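How to Oil a Bare Wood Benchtop

Filed under: Workshop basics
Posted March 18, 2018

A bare wood top will take a lot of use, but it will also take every coffee ring and glue drip that lands on it. Oil is the easiest finish to put on and the easiest to fix later. You do not need a spray gun or a dust-free room. You need rags, patience and a few evenings.

These steps work for pine, birch, maple and most other pale woods. Teak and other naturally oily woods need a different approach and are not covered on this page.

What you need

Sandpaper in 120, 180 and 220 grit
A sanding block or a random orbit sander
Vacuum with a brush head
Lint-free cotton rags
Hardening oil for interior wood (I use Mirier clear, but any oil that cures hard will do)
Nitrile gloves
A metal bucket with a lid, filled partway with water, for used rags

Step 1. Clear and clean the top

Take everything off that can come off. Vises and clamps leave a lighter patch under them if you oil around them, and you will see it the day you move them. Scrape off dried glue with a sharp chisel held almost flat. Wipe the surface with a damp cloth and let it dry overnight. Damp wood will not take oil evenly.

Step 2. Sand

Start at 120 and go with the grain. If the top is made of several planks, run your palm across the seams and spend extra time anywhere you feel a step. Move to 180 once the scratches all run the same way, then finish at 220. Don't go finer than that. A surface polished with very fine paper closes up and the oil sits on top of it.

Vacuum the whole top, including the edges and any screw holes. Dust left in a seam turns to paste as soon as the oil reaches it.

Step 3. Test on the underside

Put a small amount of oil on the underside and leave it until the next day. Clear oil still warms the color of pale wood, and some people dislike the yellow cast. If you want to keep the wood light, look for an oil with a little white pigment in it. The Bada pale oil does this well, though it costs more and has to be stirred often.

Step 4. First coat

Pour a small pool of oil in the middle of the top and spread it with a rag. Keep adding until the whole surface looks evenly wet. End grain drinks more than the face, so go back to the ends several times. Wait 15 minutes, then wipe off everything that has not soaked in. Wipe again with a clean rag. Any oil left standing will dry to a sticky skin – this is the most common mistake, and the only cure is to scrub it off with more oil and a pad.

Step 5. Second and third coats

Leave the first coat for a full day. The surface will feel slightly rough. Rub it lightly with used 220 paper, vacuum, and repeat the coat. Three coats are enough for a bench and two will do for a shelf. For a top that will see a lot of water, such as a potting bench, I put on 4.

Step 6. Rags

Oily rags can heat up and catch fire on their own if they are left in a pile. Put each one in the water bucket as you finish with it and keep the lid on. Check with your local waste service for how to dispose of them.

Curing

The top will feel dry after two days, but give it two to three weeks before you leave anything heavy or wet on it. In a cold shop, allow longer. Lift things when you move them during this time.

Pale wood, on the bench and underfoot
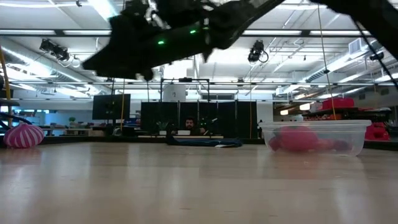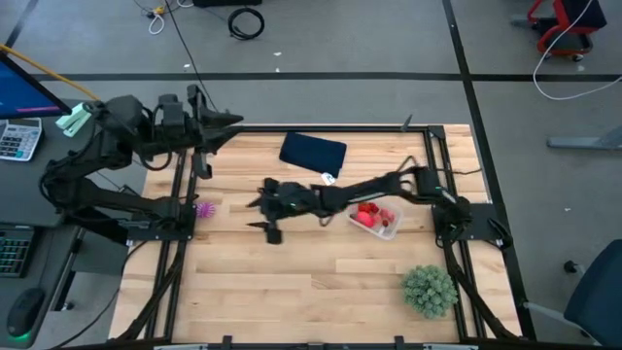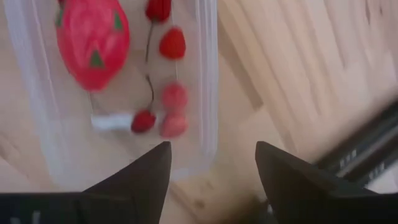
Upkeep

Wipe the top with a barely damp cloth and dry it right away. Skip spray polish, which leaves a film that the next coat of oil cannot get through. When water stops beading, or the wood starts to look gray and dry, clean it and put on one thin coat. I do mine every September, before the heating comes on.

For a single stain you don't need to redo the whole top. Sand the spot with 180 and then 220, feather the edges, and rub in oil with a fingertip wrapped in cloth. The patch will look lighter for a while and darken over the following months.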